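# Unit 3: Demonstrating a Task to a Robot Arm

Skeveck Technical Institute, Department of Automation
Course handout, revised 17 Oct 2025. Instructor: Živko Vidmar 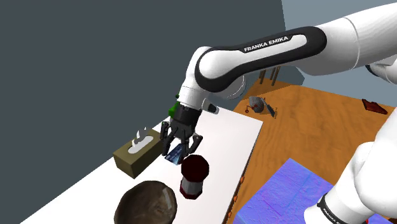 **Why are demonstrations recorded by people when a motion planner can compute a path?**

A planner finds a path to a goal that someone has already specified. Many household tasks are difficult to specify in that manner. A person who performs the task through the robot supplies the order of the steps, the choice of grasp and the speed of approach in a single recording.

## 3.1 Two methods of demonstration

**Kinesthetic teaching.** The operator holds the arm and moves it through the task while the controller compensates for gravity. Joint positions are logged throughout. The method requires little training, but the operator's hands and body may block the cameras, and forces measured at the wrist can include those applied by the operator.

**Teleoperation.** The operator directs the arm from a separate device, such as a handheld controller or a leader arm. The cameras then record a view much closer to the one available when the learned policy runs. Operators generally need practice before their motions become smooth, and delay in the link tends to produce hesitation near contact.

Students will use teleoperation in the simulated tabletop cell before any work on hardware. The simulated arm is a Franka Emika with a two-fingered gripper. In the cell, a flat blue item is held at a tilt above a striped canister, with a tissue box and a bowl on the same white surface. Clearance is a central concern in such an arrangement — a held object extends the reach of the gripper, and its lower corner must be considered in every motion.

## 3.2 Recording procedure

1. Reset the cell and confirm that the gripper is open.
2. Start the Eltell recorder and enter the task name.
3. Approach the object from above and pause briefly before closing the fingers.
4. Lift before moving sideways.
5. Release, withdraw the arm and stop the recorder.
6. Mark the episode as a success or a failure. Failed episodes are retained in a separate folder.

An episode with a long idle period at the start should be trimmed. Corrections made during the task should be left in place, as they show the policy how to recover from a small error.

## 3.3 Reference set

The Brakholm set, collected in February, contains 322 episodes and is available on the course drive. Students should replay 13 of these before recording their own. Attention should be given to variation in starting position — a policy trained on identical starts will often fail when an object is moved slightly.

## 3.4 Assignment

Working in groups of two or three, submit one set recorded in the simulated cell, with a written account of the grasp chosen and any episodes excluded. Reading: Öztürkmen course reader, chapter 2.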